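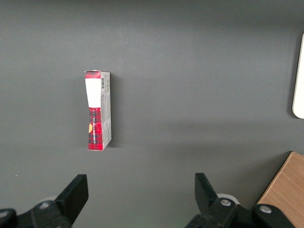
*A small cardboard box printed in red tartan*

The **Govau depot case** was a criminal prosecution over the theft of packaged goods from a freight depot in Govau, a river town in Nirkosach County. The main defendant, former night dispatcher İlker Gökçe, was charged with grand theft, falsifying business records and conspiracy. He was convicted on the first two charges and acquitted on the third. The case is mostly cited in the county for the appeal that followed, which dealt with how a court should value goods that are never recovered.

## Background

The depot was run by Clatico, a regional freight company that handled small parcels for retailers. Cartons arrived by truck in the evening, were sorted overnight and left on delivery vans before 6 a.m. Each carton was scanned on arrival and again at loading. A carton that missed the second scan was listed as "held" and was supposed to be checked by hand the next day.

Gökçe had worked at the depot for several years and had access to the held list. Prosecutors said he used it to mark cartons as returned to the sender, which removed them from the daily check. Clatico's own audit later found 2580 cartons marked this way. Of these, 1137 could not be matched to any return shipment.

The audit began after Seneviratne, a family-owned chain of gift and housewares stores, complained that its orders were coming up short. The company had first blamed its suppliers and had dropped one of them before the depot records were examined.

## Investigation and arrest

County detectives watched the depot's rear gate over several weeks in August. A rented storage unit across the river was searched under a warrant, and officers removed 353 sealed cartons. Shipping labels on most of them matched entries on the held list.

Gökçe turned himself in at the county jail on a Sunday evening, accompanied by his lawyer. He was booked and released on bond the same night. Two van drivers were also arrested. Charges against one were dropped before trial, and the other pleaded guilty to receiving stolen property and agreed to testify.

## Trial

The trial was held in Nirkosach County Superior Court. The prosecution relied on login records, the storage rental agreement and the testimony of the driver, who said he had been paid in cash for each trip. He admitted under cross-examination that he had given detectives a different account when he was first questioned.

The defense argued that the dispatch computer was routinely left logged in and that at least four other employees knew the password. It also pointed out that the storage unit had been rented in the driver's name, with Gökçe listed only as a second contact. Clatico's shift manager agreed that the password had been written on a card beside the screen — a practice the company ended after the arrests.

The jury deliberated for two days. It found Gökçe guilty of grand theft and of falsifying business records but not guilty of conspiracy. He was sentenced to 3 years in prison and ordered to pay restitution to Clatico and Seneviratne.

## Appeal

Gökçe did not challenge the theft conviction itself. His appeal concerned the restitution order, which the trial judge had based on the full retail price of every unmatched carton. His lawyers said that the contents of many cartons had never been established and that some were likely to have been misplaced in the ordinary course of business.

The appeals court agreed in part. It held that retail price could be used for cartons with an itemized packing list, but that wholesale cost was the proper measure where the owner was a store that had not yet put the goods on sale. For cartons with no list, the prosecution had to offer some evidence of what was inside. The order was sent back to the trial court and reduced. The prison sentence was left unchanged.

## Aftermath

Seneviratne brought a separate civil suit against Clatico, claiming that the company had ignored earlier reports of missing stock. The suit was settled before trial and the terms were not disclosed. Clatico closed the Govau depot the following year and moved its sorting work to a larger site outside the county.

## See also

- Cargo theft
- Receiving stolen property
- Restitution in criminal cases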